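ok thread on the Istville footbridge before I forget all this. went up to Breklow yesterday to look at the papers, have a headache, here goes

Istville had a rope ferry first. one boat, one cable, Le Goff family ran it for two generations. you rang a bell on the near bank and waited. if the Le Goffs were eating you waited longer

bridge comes later. iron, narrow, a foot crossing with wood decking. paid for by the mill at Breklow so the workers on our side could get there without the boat. the Le Goffs were NOT happy. theres a letter

the letter is great btw. old Mr. Le Goff says the bridge will "bring the wind across" and ruin his beans. no idea what that means. Pascal Tanguy thinks its a joke we've lost. I think he meant it

toll was 2 cents each way, mill hands free if they showed a tin badge. I have seen exactly one of these badges, it's in Josiane Gaillard's button jar and she won't sell it, stop asking her

toll house: the little brick thing on the west side with the round window. people keep saying it was a jail. it was never a jail. it had a stove and a drawer

ok so the plaque. the plaque says the bridge was "moved here from Breklow." wrong. it was moved TO the park from the mill landing, which is on the Istville side. Breklow is where the deck sections got stored while the town argued. that's the whole mixup right there

how long did the town argue. years. mill closes, no one wants the upkeep, county wants the scrap. then Eusebio Collado (grandfather of the one with the tire shop) buys the whole span for 40 dollars and puts it in his hayfield. just. in the hayfield

his wife made him cover it with tarps. you can see the tarps in the church picnic photos, big gray lump at the back, kids climbing on it

break, phone at 6 percent, back after food

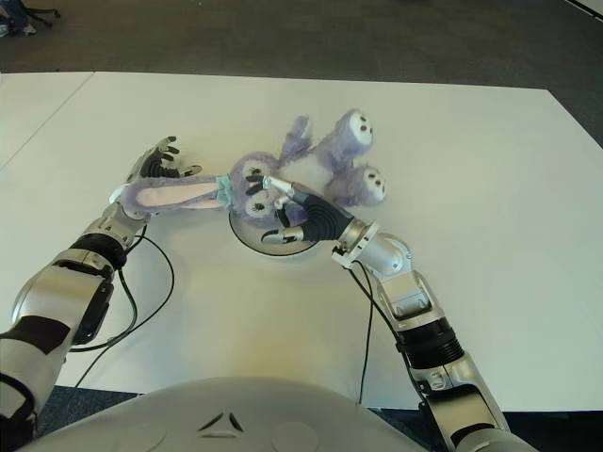
purple bunny, floppy ear out to the side

ok back. charged. where was I. hayfield

so the span sits there and in the meantime the stone footings are still down in the creek at the old landing. they're STILL there. low water in August you can walk right out to the near one. mason's marks on the upstream face, a sort of arrow and a Y

Yara Sfeir did rubbings of the marks and matched the arrow to the old grain store at Fikatine. same mason or same crew. the Y we have nothing on. if you have a Y on anything old in your yard please message her

the town finally takes the bridge off Collado's hands when they lay out the park. he gives it to them, no charge, only asks that it goes over water. so they dug the pond. yes the pond is there for the bridge. I grew up thinking it was the other way round

putting it back together went badly. the pieces had numbers painted on and the paint had come off in the field. they did it from a postcard. Loïc Courtois has walked it with a flashlight and a notebook and says two of the railing panels are in upside down. look at the curly bits third and fourth from the toll house end, they curl down, the rest curl up. cannot unsee

also its shorter now! 22 feet got left off because the pond wasn't wide enough. the leftover piece was a bike rack behind the school for ages. then gone. if anyone knows where the bike rack went I would really really like to know

someone asked about the lamps. not original. they're from the train station, the bridge had no lamps, you carried your own

someone else asked is it safe. deck was redone, you can walk on it, no bikes, don't jump on it please Marcus I know you're reading this

things I still dont have: a photo of it at the mill landing with people ON it. the name of whoever built it (the mill papers just say "the bridge men"). one clear shot of the ferry bell

I've written to the parks office on the plaque wording, letter dated January 3, 2020, copy is in the library folder if you want to read me being polite for a page and a half. no answer yet

correction to post four, Pascal says he never said joke, he said "figure of speech." noted

going to bed. if your family worked at the mill look in your button jars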